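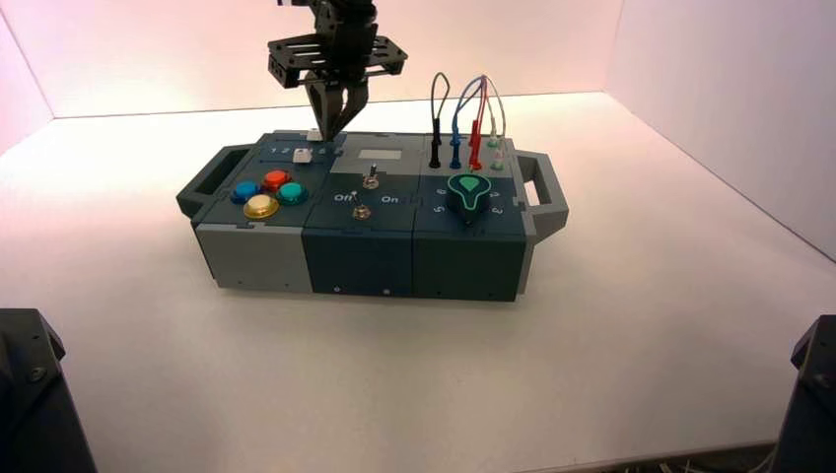 Rodrigo Campos: I would wait on the second arm. We bought two at once and one of them did very little until we had a job that needed both. Put the money into fingers and spare cables first.

We use cookies to keep you signed in and to count visits. Accept / Manage settings

Candela Figueroa: Thanks. For anyone joining now, the quotes I have are 2187 for the Drurkus gripper and 1735 for the Flollero. Both are per arm, fingers included, shipping extra. I have to put in one number for the whole bench by September.

Lụa Vi: Go with the cheaper one. The difference buys you a lot of spare parts. We have run the Flollero for 17 months and only replaced a mounting bracket.

Agathe Maillard: I disagree with Lụa. It depends on the size of the parts you handle.

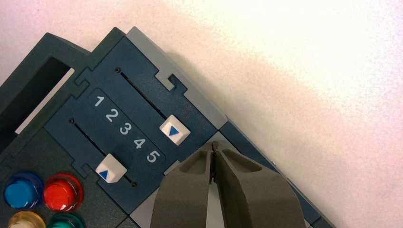 Finger sets are where my budget went wrong the first year. I priced the gripper and forgot that one set does not suit every job. Small square knobs like the two white ones on that slider panel need a tip that comes in narrow, and a wide flat pad is going to hit the panel before it gets hold of anything. Ask both sellers what a second set costs before you compare totals. Ours was not cheap.

Lụa Vi: Fair, but you can print fingers. We do.

Agathe Maillard: You can — if you have a printer and a person with time. Candela has to put that in the budget too.

Candela Figueroa: We have a printer. The time is another matter. I have asked both for a price on narrow tips.
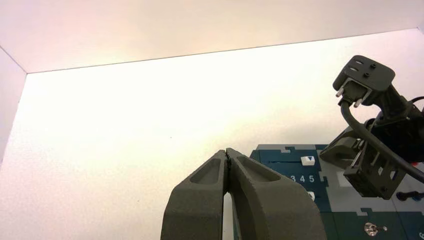

Purificación Sarmiento: Does the service plan have to be bought with the arm? Fakhoury let us add it later at the same price, but get that in writing before you order.

Candela Figueroa: Good, then I will leave it off the first order and list it as its own line. Still undecided on the second arm.

Rodrigo Campos: Ask for a price on two anyway. You can always cross one out.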